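Fruit and Vegetable Handling, Basic Course
Unit 2 – Table grapes in slatted crates
Handout for students, October

Please read these pages before the practical lesson on Monday. You will need an apron, short nails and a pencil. The lesson starts at 8:30 in the display hall at Mostow.

1. What we mean by a bunch

A bunch of table grapes has a main stem, side stems and the berries. The thick end, where the bunch was joined to the vine, is called the shoulder. The thin end is called the tip. In the crate the bunch lies on its side, and the berries under it carry the weight of all the others. For this reason we lay table grapes in one layer only.
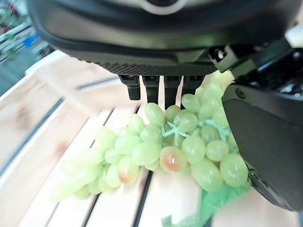
The pale skin of green grapes shows every brown mark, and a customer sees it at once. Dark grapes forgive more, but they are not stronger. A berry that was pressed on Monday morning can look good until the evening, and then it begins to leak and the neighbors become sticky.

Berries have a thin white cover which we call bloom. It is natural and it should stay on the fruit. Do not wipe it and do not wash grapes before display.

2. The crate

At Mostow we work with open wooden crates, slatted on the sides and on the floor. Air must pass through the slats, so do not put a full sheet of paper inside. The supplier Brulau sends crates already brushed, but check them anyway with the flat hand for splinters. A crate with a broken slat goes back to the store room.

Before you bring any fruit, look at the place where the crate will stand. The way to it should be free, the floor dry, and the crate should not stick out over the border of the platform.

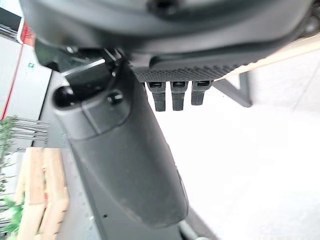 Put the crate down first and fill it after. Many beginners do the opposite – they carry a full crate over a long way and the bunches slide to one side. If you must move a full crate, use both hands and keep it level.

3. Lifting and laying

Hold the bunch by the main stem and support it from below with the other hand. Dark and green grapes go in separate crates. Leafy plants also have their own crate, as in our display.

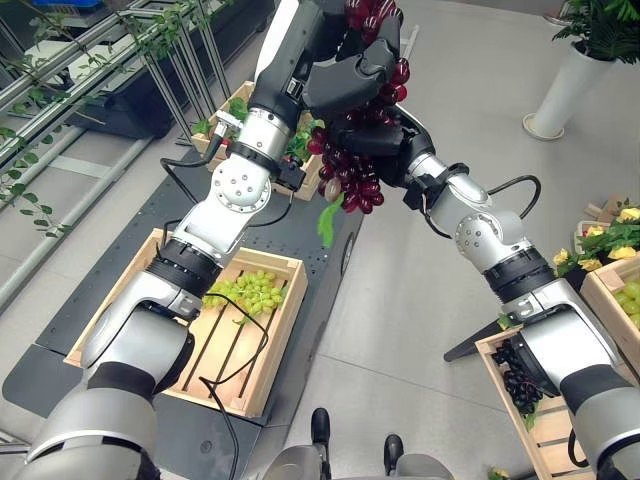 Fig. 3. Dark red grapes held above the platform, green grapes in the near crate, leafy plants in the crate behind.

Lower the bunch slowly until the berries touch the slats, and only then let go of the stem.

4. To prepare at home

Write 2 short paragraphs: why grapes should not be washed before display, and what you check on an empty crate. Bring the paper to the lesson.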